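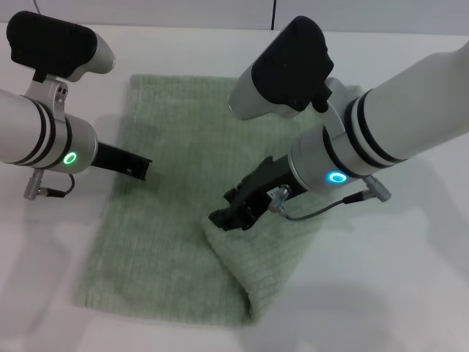
The cell on the towel test, right gripper down at the edge of the cloth.

Kaltwood Two-Arm Cell: Setup and Upkeep
Reviewed by Karthik Uddin, 15 Feb 2018

Kaltwood's brochure says one person can have this cell folding laundry in an afternoon. I had help from Khanyismasile in the shop next door and it still took us two days, so take the brochure with some salt.

Most of that time went into the wrist cameras. Each one sits on a bracket above the wrist, and the angle is left up to you. The manual gives a drawing and no numbers. I set ours by eye, tightened the screws, ran the calibration, got a bad result, and started over. It passed on try number 7. Michalis Spanos at Vitow, who sold us the cell, told me that was normal. I don't think it should be.

The arms themselves I can't fault much. They went on the table without a fight and they hold position well. The ring lights on the wrists are easy to see from across the shop, but ours came up green on the left arm and a bluish color on the right, and the page on light colors is so thin I had to call to find out what I was looking at. Print a chart, Kaltwood.

Cables are my real complaint. There's a loop under the left wrist and a thin gray line running down by the right gripper, and both are out in the open where cloth can get at them. Seneviratne sells a sleeve kit. For what this thing costs I'd expect sleeves in the crate.

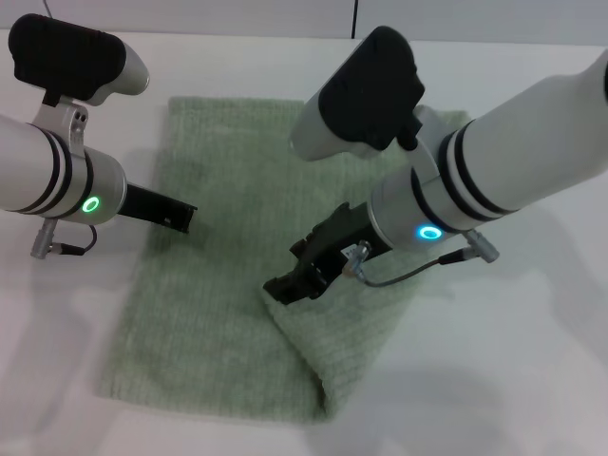 Right wrist with its gray cable, and the fold raised under the gripper.

For a test piece I use a green terry towel on a plain white top. Ribbed cloth is a fair challenge: a jaw that is a hair out of line will skate over it or grab too much. Check the jaws before you blame the software. I lost a morning learning that.

Upkeep so far is wiping lint off the jaws, checking the bracket screws, and pushing the connectors home. The weekly list in the manual calls for recalibrating too, and I skip it unless something has been bumped.

Would I buy it again? Ask me in September, when the first service is due. For now it gets a 7 out of 10, and I'd knock that down if I had to pay for another set of cables.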